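Search posts
Search
Top Latest People Media

Thread on written practice for handheld gripper tools and clear plastic objects. Posting it because the bench guide at Sesham has been revised again and people at the other sites keep asking which parts are rules and which are advice.

Terms first. "Shall" means a session can be rejected over it. "Should" means the operator can depart from it and writes down that they did. "May" means do what you like. The April draft used "must" and "need to" interchangeably and two sites read them differently.

Scope: handheld tools with two opposed fingers and a camera on the tool. Arm-mounted grippers are covered by the cell documents, where guarding and speed limits come in. Do not copy clauses across. A clause about stopping distance means nothing when the thing moving the gripper is a person's wrist.

Section 1, pads. The operator shall inspect both pads before the first grasp of a session. Look at the tip, the lower point, the seam along the edge and the fastener holes. Record each pad separately. "Pads OK" on one line is no longer an accepted entry.

Pad wear has three grades in the revised guide.
Grade A: covering intact, edges down.
Grade B: covering frayed or lifted at an edge, contact face still whole.
Grade C: covering loose on the contact face, or any bare area there.

Grade B may be used. Grade C shall not. Most of the arguments I get are about B. A lifted edge away from the contact face does little to a grasp on a cardboard carton. On thin glossy plastic it can catch a corner on release and drag the object, and then the release segment is no good to anyone.

So clause 1.4 says: for clear rigid containers, a grade B pad should be replaced or turned over to another task. It is a "should". Woltamport wanted "shall". They have spare pads on a shelf. Other sites wait for theirs.

If only one pad is grade B, replace both. Unequal pads close unequally and the object rotates toward the older one. We argued over this less than I expected.

Section 2, opening. Approach with the fingers fully open. The old text said "sufficiently open", which can't be checked by a reviewer. Fully open can be.

Approach height is the operator's choice. Approach direction is not, for boxes. Square to a face, or across a vertical edge, and say which in the label. Mixed approaches under one label were the main reason we threw out 19 sessions after the last review.

Edge approach is harder than it looks with clear walls. The operator's eye goes to the brightest line, and the brightest line may be a reflection. Use the base of the box as the reference. It sits on the table and gives you something to judge distance by. 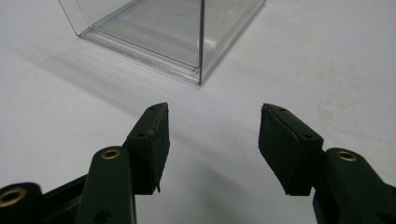

Vol. 9, No. 19

Open pads, a box with one vertical edge toward the tool, pale table. The left pad has a ragged lower point and the right one has a layer of covering with slightly lifted edges along its upper side. Under the revised wording I would log both as B and apply 1.4 before going on.

Note also how little of the far walls can be made out against the table. The ribbed strip along the base is far easier to find. For labeling, annotators shall place the lower boundary of a clear box on the base and shall not guess an upper boundary they can't see. Mark it "outside view" and move on.

Section 3, table surface. The guide asks for a matte surface of one color. It does not ask for a new one. Stains are permitted if they stay put for the whole session and are entered in the setup note. Wiping a stain halfway through is a change of setup and needs a new session number.

I have had a reply that pale tables should be banned for clear objects on contrast grounds. No. If the policy trained on this only ever meets acrylic on black felt, it will fail on the first kitchen counter. What we need is the table color in the record so sets can be balanced later.

Section 4, lighting. Soft shadows are fine. Uneven light across the table is fine. A moving shadow from someone walking behind the operator is a rejected grasp, and the reviewer doesn't have to be asked twice.

Glare on a pad-side wall: shift the object, leave the lamp alone. Moving the lamp changes everything else in the session. Moving the box changes one grasp.

Section 5, contact. Close slowly enough that the last part of the travel is readable in playback. We tried to put a number on it and dropped it. Nobody could measure closing speed on a hand trigger without adding hardware, and a limit that can't be checked gets ignored along with the clauses near it.

Thin walls flex. The operator shall stop closing at the first visible flex and lift from there. If it slips, log the slip. Do not squeeze harder and call it the same attempt.

A slip is valid data. Please read that again if you are one of the people deleting them. The Panasiuk set arrived with no failed grasps in it at all and we sent it back with a polite question.

Section 6, linkage. The eyelets and pins at the joints are a weekly check under the current guide. Move each finger by hand and feel for side play. Any play you can feel gets a tag on the tool and the tool goes to the bench. Operators shall not tighten a joint during a session - a joint tightened between grasps gives you two different tools under one ID.

Cleaning: dry cloth on the joints, damp cloth on the pads, no solvent on either. Solvent lifts the covering and you have made your own grade B.

Section 7, counts and stopping. A tool is pulled for a bench check at 1000 grasps regardless of how it feels. Failed grasps count. Practice grasps count. The counter is reset by the bench, never by the operator.

I was asked whether 1000 comes from test data. It comes from the interval at which people were already swapping pads at two sites, written down so that the others do the same. If somebody produces wear curves I will gladly change it.

Section 8, the record. Minimum fields: tool ID, left pad grade, right pad grade, grasp count at start, object class, approach type, table color, known marks on table, anything departed from. One line per session. Free text at the end if wanted.

"Anything departed from" is the field most often left blank. Blank is ambiguous. Write "none". The upload form will refuse a blank once Ondance has the update in.

Object class for these is "rigid container, clear". Do not use "display case", "bin", "box lid" or brand names. I know display case is more descriptive. It also gave us four spellings and a class with a single member.

Two things the guide leaves out on purpose. It doesn't say which hand holds the tool. It doesn't give an order for the objects. Both were in the April draft and both made the sessions more alike without making them better.

One thing it leaves out because we haven't agreed: whether an object showing scratches should be retired. Scratched acrylic is easier to see, so a set built on old boxes flatters the result. New boxes only would be expensive and also unlike what people own. Current position is to note the condition and wait.

Transition: sessions recorded under the April wording stay valid. Don't regrade old pads from old footage. You can sometimes see a lifted edge in playback but you can't feel whether it is bonded underneath, and a grade assigned that way looks more certain than it is.

Reviewers: reject against a clause number. "Looks off" has been used as a reason and the operator can do nothing with it. If no clause covers what you saw, accept the session and send the gap to me.

Corrections so far from replies. In the post on section 1 "edges down" means bonded flat, and the guide now says so. In section 6 "weekly" means every week in which the tool is used. A tool in a drawer doesn't need a check until it comes out, and then it gets one before the first grasp.

Also from replies: yes, clause 1.4 applies to clear lids and trays if they are rigid. Soft film and bags are a different section, still in draft, and it is in poor shape. I'd hold off on recording bags.

Revised guide is dated September 20, 2019. If your printed copy has no date on the cover it is the April one. Bin it.

More on annotation of clear edges when the labeling notes are done.

Related posts
Pad grades: what to write when you can't decide between B and C
Handheld or arm-mounted - which document applies
Why slips stay in the set
Woltamport comments on clause 1.4, with replies
Setup notes for pale and marked tables
Draft section on soft film and bags (do not use yet)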